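4.2 Choosing a landing place without a prepared pad

Reading time: 7 min

In the earlier section we described how the Stakari airframe is launched by hand and how it keeps its height over the fields near Sornstead. The landing was the weaker part of the work. A small fixed-wing drone has no wheels, and each hard contact with the ground costs the operator a propeller or a wing joint. During the September flights we lost 3 propellers in this way, all of them on stubble.

The operators in Sornstead are farmers and not pilots. They asked for a landing that does not need a second person. For this purpose we compared two methods. In the first method the drone follows a straight line into the wind and cuts the motor at a fixed height. In the second, which we call Amin, the drone makes one pass over the field, looks for a flat strip, and returns to it. Of 36 landings, 19 used the first method and the remaining ones used Amin.

The straight line was simpler to explain, and the farmers liked it more at the beginning. It failed mostly near the drainage ditch, where the ground drops and the height sensor reads too late. Amin was slower and used more battery, but it avoided the ditch in every landing. In strong wind it sometimes refused all strips and continued to circle, until the operator took the control back by radio. We consider this behavior acceptable for daylight work, but it should be improved before the drone is used in the evening.

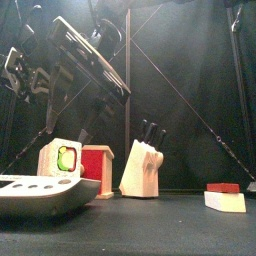 Figure 7. Robot arm with parallel-jaw gripper above a table.

The strip search depends on how the software understands slope. Our first version accepted any surface that looked even from directly above, and it confused a gentle bank with level ground. The same difficulty is known in table-top work: the basin at the left of Figure 7 has a flat white top, while its gray underside curves down toward the table, so a height value taken on the top alone says little about the shape below it. We therefore added a second reading from a lower angle, taken during the turn. After this change the bank was rejected.

Battery use remains the main limit. One search pass needs 24 seconds in calm air, and a second pass must be kept in reserve. The tests at Pestotholm, where the fields are smaller, are discussed in the next section.

Comments

Asmaa Benkirane: Did you try Amin over standing crops? Our fields have almost no stubble in that season.

Somkiat Ruangrit: I would like to see the battery numbers for both methods side by side, please.

Asmaa Benkirane: Yes, the same for me. A small table would be enough.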